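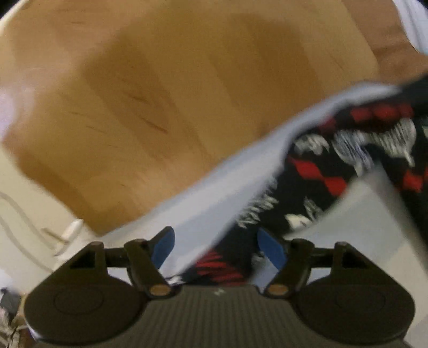
Landlord wants 60 days notice but my lease says 30 - which one counts?

Asked by Marta Pasichnyk, 1/18/26

My lease is month to month now. The original one-year term ended last January and nobody had me sign anything new. The paper lease says 30 days written notice to move out. I gave notice by email and the management company (Sinbridge) wrote back that their policy changed to 60 days and I owe the extra month. They are also charging a $251 "early release fee" that I can't find anywhere in the lease. My deposit is more than that, so I'm worried they will just keep it. Do I have to pay?

3 replies

Danylo Ivanyshyn
Read the part of the lease about what happens after the first term ends. Most say the same terms carry over month to month. If yours says that, the 30 days carries over too, unless they sent you a written change with proper notice. Ask them for a copy of that change and the date it was sent. Don't argue on the phone, keep it in email.

Also check if the lease allows notice by email. Some only accept a letter. If you aren't sure, mail one today - certified, with a return receipt - and keep a copy.

iraisz
they tried this on me too, 50 dollar fee in my case. i just didnt pay it and never heard back. your state might be different

Angharad Watkins
Danylo is right about the written change. I would not do what the second reply says without checking first, as an unpaid fee can end up with a collector.

A few things that come up a lot with this:
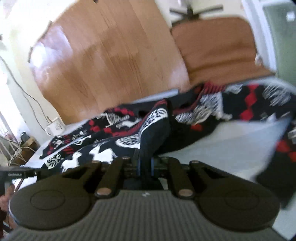
Can they take the fee out of my deposit?
It depends on your state, but deposits are generally for unpaid rent and damage past normal wear. If they do take it, ask for an itemized list in writing. Small claims court is the usual next step.

Leave a forwarding address in writing when you hand in the keys. In many states the deadline for returning the deposit is tied to that. Your county may also have a tenant help line, and mine called back in 17 minutes.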